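Sports Writing 2: Covering a Game on Deadline
Handout 4, October
Instructor: Rory Forsyth

Before class, read the two game stories in the course folder and bring your own play log from the Brenbridge home game. A log is one page, handwritten or typed, with the clock time in the left column and what happened in the right. If you missed the game, log any full period of hockey from a recording.

1. What a game story has to contain

The final score goes in the first or second paragraph. So do the names of both teams, the place, and the level of play if the reader might not know it. After that, the order is up to you. Most of you are writing in clock order, first period to third, and that is the slowest way to tell it. Readers of the Brenbridge page usually know the result by the time they get to you. They want to know how it went.

Start with the play or stretch of play that decided the game. In a 4-3 game that may be the fourth goal, but it may also be a penalty kill in the second period or a goalie change. Say what it was, who did it, and when. Then go back and fill in the rest.

2. Describing a goal

A goal description needs the scorer, the assist or assists, the time, the strength (even, power play, shorthanded, empty net) and one concrete detail about how the puck got there. One is enough. Compare:

"Cervantes scored a great goal to tie it up."

"Cervantes tied it at 11:42 of the second, on the power play, when the rebound came off the goalie's left pad and he put it in from the edge of the crease."

The second takes more words, but the reader can see it. "Great" told us nothing. Words to cut on sight: great, huge, big-time, sniped, tickled the twine, barn.

Not every goal gets this treatment. In a 7-2 game, give full descriptions to two or three and list the others in a sentence. 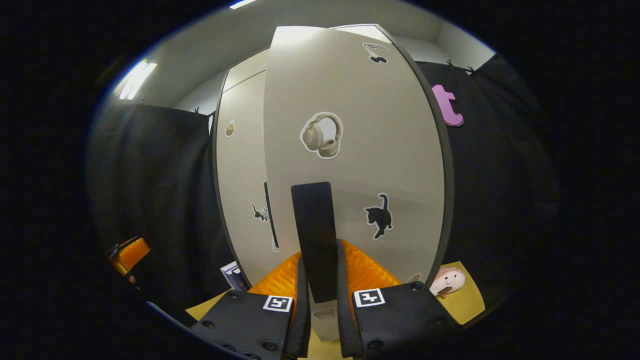
3. Numbers

Use shots, power play results, saves and attendance. Leave the rest for the box score unless it explains the result. Check every figure against the official sheet before you file. The attendance at the last home game was 3535, and two of you wrote 3355. Your own shot count will differ from the official one. Use the official one.

Style for this course: spell out one through nine, figures from 10 up, figures always for scores, times and shot totals. A team that is two games over .500 is written that way, with the decimal point. Periods are first, second, third and overtime, never P1 or P2.

Power plays are written as goals for chances: "Brenbridge went 1-for-5." Do not turn a single night into a percentage.

4. Quotes

Go to the room with two questions written down. One should be about a specific play. "Talk about the third period" is not a question, and the coach will give you the answer it deserves. Ask what the defenseman saw on the turnover, or why the timeout came when it did.

Use two quotes in a 500 word story, three at most. Do not fix the grammar. If a quote is unclear, paraphrase it and keep the attribution. "Said" is the only verb you need.

5. Filing

Write the background paragraph (standings, streaks, injuries, next game) before the puck drops. Write the first two periods during the intermissions. When the horn goes, you should need only the top and the third period. You then have 16 minutes to file a running version without quotes. The full version follows 60 minutes later.

If it goes to overtime, have two tops ready, one for each team. Check which one you are sending. This went wrong last season.

Assignment 4

Write a game story of 500 words from your own play log. Include a 16-word summary line for the top of the page. Attach the log and the official sheet. I will mark down for any score, name or time that does not match the sheet, one point each, and a misspelled player name costs two.

Next class: the midweek feature, and how to interview a player who has not played in a month.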